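Workshop notebook - Lomby bench
July 30, 2020

Chassis teardown and board swap, carried over from the last entry. The plan was to be finished by lunch. The plan was written by me, so it has the usual standing.

Dug the chassis out from under the Villalba power supplies, cleared a patch of bench, and put the parts tray where I could reach it without leaning on the board. I'm still paying for the last time I leaned on a board.

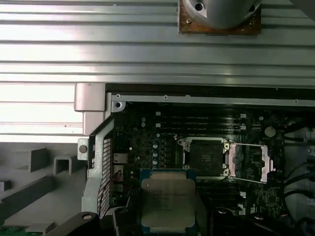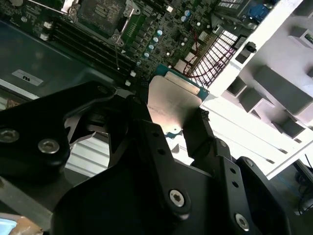
Notes on the board side first. The retention lever on these sockets wants to go down, then out, then up, in that order, and it lets you know if you try to skip the middle step. Mark the corner of the processor before lifting it. There's a small triangle printed on it for exactly this purpose, and under our bench lamp it is about as visible as my career prospects. Pencil on masking tape, tape on the tray. No ink on the heat spreader, please. We had a batch come back in February with initials on every one, like school lunches.

Old thermal paste: the stuff from Platadwood sets like grout. Alcohol and a lint-free wipe, two passes, let it sit a minute between. The second pass is the one that works, and skipping the first doesn't make the second one the first, I've tried. Don't scrape. I know the plastic scraper says it's safe on the packet. The packet has never had to order a replacement.

Memory. Both latches open before you pull, and pull straight. The older boards have stiff latches and the temptation is to do one end, then rock the stick out like a loose tooth. It does come out. So, eventually, does a bit of the slot. Modules go into the antistatic sleeves in the order they left the board, first slot at the front of the box. The box labelled MEMORY GOOD is for memory that has been tested. The box labelled MEMORY is for memory. I don't want to have this conversation again.

Screws. The count for this job is 29, according to the sheet. I have ended up with 30 on every one of these so far and have given up feeling clever about it. My theory is that one rolls out of the power supply bay from some earlier repair, years back, and has been travelling ever since. It goes in the jar with the others. If a rattle turns up later, start with the jar and work backwards.

The sheet also has the standoffs in the wrong place, by the way. It shows them matching the small board, and the small board uses a different pattern. If you fit them by the drawing you'll get one sitting under bare solder, and you'll have a very short, very bright test. Fit them by the holes in the board you're holding. I've pencilled this on the sheet. I pencilled it on the last sheet too, and then somebody printed a clean one.

Cables next. The front panel leads are the usual misery: tiny connectors, tiny lettering, and a diagram in the manual drawn from the other side. I've started taping each group together at the plug end before pulling it, so it comes off and goes back as one lump. It looks terrible and saves me around 35 minutes of squinting, so terrible it stays. Tape should be the paper kind. The grey stuff leaves a glue that collects every hair in the building.

Keep the loose wiring tucked away from the fan opening when you close up. A wire against a fan blade makes a noise just like a failing bearing, and I have replaced a perfectly good bearing on the strength of that noise. The invoice is pinned over the kettle as a lesson to others, though I notice it's mostly a lesson to me.

Tray layout. I've gone back to the deep moulded tray after the trial with the flat magnetic mat. The mat was lovely. It held everything precisely where I put it until I picked it up to move it, at which point it behaved like any other floppy thing with screws on it. The tray has ridges, it has corners, and small parts stay where they're put. Judov can have the mat back, with thanks.

Where it got to by end of day: processor cleaned and sleeved, memory sleeved and waiting on the tester, front panel leads taped. Chassis still wants a vacuum and a wipe along the vents, which had the makings of a small felt hat in them. Replacement board is in the cupboard, bottom shelf, still sealed. Please leave it sealed. Opening the bag to have a look is how we got a board with a biscuit crumb in the socket.

Still to do:
Run the memory through the tester, all sticks, full pass. Not the quick one.
Order paste. Not Platadwood.
Find the number 9 driver bit, last seen holding a window open.
Correct the standoff drawing in the master file this time, so the next clean copy is wrong in some new way.
Check the coin cell on the replacement before it goes in. It's been on that shelf a while.

Bench lamp is flickering again. Wiggled it. Fine for now.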